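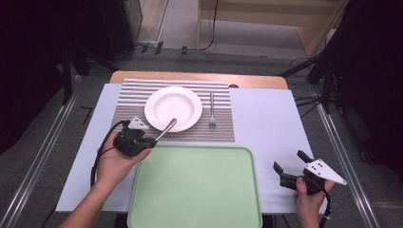 Table-setting session with the pair: spoon in the left gripper, right one open, fork already on the mat.

Timunine Hand-Held Gripper Pair: a long review after a lot of spoons

I have wanted to write this one up since March, when the box first landed on my desk, and I kept putting it off because I kept changing my mind about the jaws. I've settled now, more or less, so pour yourself something and I'll tell you how it went.

For anyone new to these pages, I collect hand demonstrations for tabletop tasks. Setting places, clearing places, sorting cutlery, that sort of thing. The recordings go off to train arm policies, and my whole job is to make them clean and plentiful. I started on the Kondance pair, which I still own and still like, and the Timunine set was meant to be a second pair for busy days. It has ended up being the one I reach for first, with a few grumbles that I'll get to.

Weight and grip

The Timunine handles weigh a good bit less than the Kondance ones, and you feel it in the second hour far more than the first. With the Kondance I used to take a break after 12 demonstrations, mostly to shake out my wrists. With these I've done 80 in a day, spread over a morning and an afternoon, and still cooked dinner that evening without complaining (much). The trigger has a long, soft pull that I found mushy at first. Give it a week. Once my fingers learned where the resistance begins I could ease the jaws closed on a thin handle without that sharp little snap the Kondance makes.

Cutlery, the great humbler

If you want to find out what a gripper is made of, ask it to pick up a spoon. Plates are fine, you take them by the rim and they forgive you. Forks are decent because the neck gives you something to pinch. A spoon wants to roll around its own long axis the moment you lift it, and then the bowl swings down and you're setting the table for a very confused guest. I ran the same place setting over and over, plate on the left part of a striped mat and fork to the right of it, then worked on spoons with either hand until I was seeing them in my sleep.

My tally over 200 spoon pickups with the Timunine was 61 where the spoon twisted enough that I threw the take out. That sounds like a lot, and it is! But the bulk of those came early, with the stock finger pads, and the Kondance did worse for me on the same spoon. Swapping to the softer pads from Wadano made a lovely difference. They're sold for a different gripper and I had to trim them with a craft knife, so I can't promise yours will seat as nicely as mine did. Go slowly and trim less than you think you need.

Tracking

Each handle carries a white triangular fin on top with a pattern of dark dots, and that's how the software knows where your hands are. I like the fins better than I expected to. They stay put, they wipe clean, and they're set high enough that a dinner plate doesn't hide them. Where I do lose them is when I cross one hand over the other, say to reach the far side of the mat with the wrong hand. It took a bit of retraining on my part – left hand minds the left side, right hand minds the right – and since then the dropouts have been rare enough that I stopped grumbling about them.

One small tip. Calibrate with the fins at the angle you really work at. The quick start sheet has you hold both handles level, and I never hold them level. Mine tip all over the place.

Cables

Oh, the cables. One to each gripper, black, fairly stiff, and always heading exactly where my forearm would like to be. I run the left one down the side of the table and let the right one drop straight toward me, and that's the best arrangement I've found. A softer cable would lift my score all by itself. The Dağdelen controller at least has its sockets spaced well apart, so the plugs don't fight each other, and it has picked up both grippers every time I've switched it on. I've nothing else to say about the controller, and I mean that kindly.

Would I buy them again?

Yes, I would, and I'd order the softer pads the same day. If you mostly handle boxes and mugs, the Kondance pair is sturdier and you may never notice the snap. For thin, shiny, fussy things the Timunine is kinder to your hands and to your patience. Four stars out of five, with the missing star tied up in those cables.

Next on my bench is the same place setting with a butter knife, which lies so flat that I'm already a little worried. I'll add a note to this page when I've done enough of them to have an opinion.

Posted Sat 25 September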